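Where Do Your Clothes Come From?

A page for young readers from the Mulligan Wool and Cotton Museum, Nullmont

Every morning you put on clothes, and maybe you do not think about them very much. But each shirt has made a long trip before it came to your bedroom. Let us follow this trip from the start.
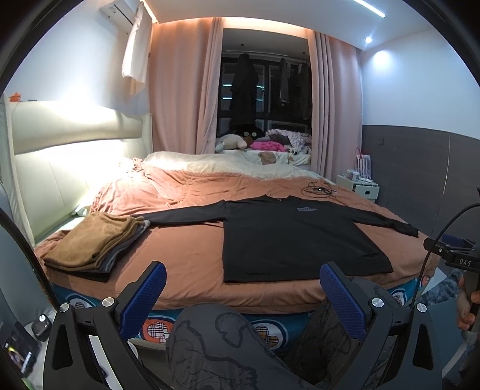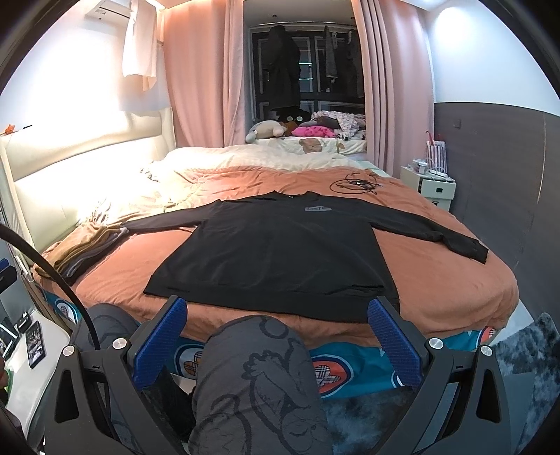 First we need a fibre. A fibre is a very thin hair or thread, so thin that one alone is hard to see. Some fibres come from plants. Cotton grows on a bush, in a round pod which is called a boll. When the boll is ripe it opens, and inside is something white and soft like a small cloud. Some fibres come from animals. Wool comes from sheep, and the sheep grows a new coat every year, so the farmer can cut it again. Other fibres are made in a factory from oil. Polyester is one of these.

From fibre to yarn

If you pull a piece of cotton wool with your fingers, it comes apart easily. Now take another piece and twist it while you pull. It becomes strong! This is called spinning, and people discovered it thousands of years ago. In the old times they used a stick with a weight on it, called a spindle. Later came the spinning wheel, and after that the big machines.

In our museum there is a spinning machine from the old mill at Fostard. It has 270 spindles and it is very loud, so we let it run only for a few minutes. Small children sometimes cover their ears.

Weaving and knitting

There are two main ways to make cloth from yarn. In weaving, some threads go up and down and other threads go across, over and under, over and under. Look at a tea towel very closely and you can find the little crossings. Woven cloth does not stretch much.

In knitting, the yarn makes loops, and each loop holds the next one. The loops can open and close a little, and for this reason a knitted jumper stretches when you pull it over your head. T-shirts are knitted too! The loops are only so small that you need a magnifying glass.

What about the colour?

Long ago all colours came from nature. Yellow could come from onion skins, red from the root of a plant called madder, and blue from the leaves of indigo. Black was one of the most difficult colours. The dyer had to put the cloth in the pot many times, and often it came out brown or grey in the end. Today most dyes are made by chemists and black is a very ordinary colour.

Cutting and sewing

Now the cloth is ready. It is laid on a long table and cut in pieces: a front, a back, two sleeves, and a band for the neck. The pieces look strange when they are alone, a bit like a puzzle. Then people sew them together with sewing machines. Even now most sewing is done by people, as soft cloth moves and folds all the time.

Try it at home

You need a square of cardboard, some wool and a ruler. Ask an adult to help with the scissors.

Cut 12 small slits along the top of the cardboard and 12 along the bottom. Wind the wool up and down through the slits. Now take another colour and go over and under, all the way across. At the end, turn around and do the opposite. Push the rows close together with your fingers. After 6 rows you will see your cloth begin to grow.

New words

Boll: the round pod of the cotton plant.
Dye: something that gives colour to cloth.
Loom: a frame or machine for weaving.
Yarn: fibres twisted together.

The museum is on Ristumgate, behind the library. Our weaving mornings for children start again in September.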